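Sengar Two-Finger Gripper: Setup and Service Guide
Section 9. Fingertip Pad Shedding

9.1 When to use this section

Follow these steps if the arm reports fault 42 (grip slip) during cloth handling, or if dark particles are found on the work surface after a run. Worn pads lose grip before they come off. A pad that comes off completely leaves the hard end of the finger exposed and can tear fabric or scratch the table.

CAUTION: Press the emergency stop before putting your hands between the fingers. A paused program can resume without warning.

9.2 Checking the pads

1. Stop the program and raise the gripper until both fingertips can be seen from above.

2. Press the emergency stop. Wait for the status light to turn solid red.

3. Look at the surface under and beside the fingertips. Dark specks or slivers near a pad are grounds for a full pad check, even if no fault was reported.

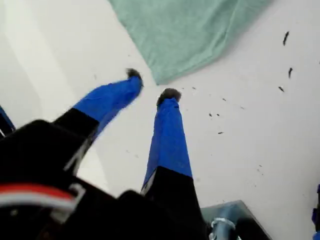
Figure 9-4. Gripper over the work surface, with dark fragments to the right of the fingertips.

4. Press each pad lightly from the side. Replace it if it shifts, feels thin, or leaves residue on your glove.

5. Check the tape on both fingers. Light wrinkles are acceptable. Lifted edges are not.

6. Confirm that the wires along the gripper body are clear of the finger joints.

Note: Always replace pads in pairs. Mixing a new pad with a worn one causes uneven closing and brings the fault back.

9.3 Cleaning up

1. Remove any cloth from the table and shake it out away from the arm.

2. Pick up the larger pieces by hand, then vacuum the rest. Do not use compressed air. It can drive particles into the finger joints.

3. Wipe the surface with a dry, lint-free cloth.

4. Release the emergency stop and run the open/close test 4 times with nothing in the grip. If fault 42 returns, take the arm out of service and contact Clesorex support.

9.4 Recording the fault

Enter the pad change in the service log with the program name and fault number. If the same arm needs 2 pad changes in one month, send the old pads to Lahcen Lamrani at the Prakcombe service desk before fitting another set.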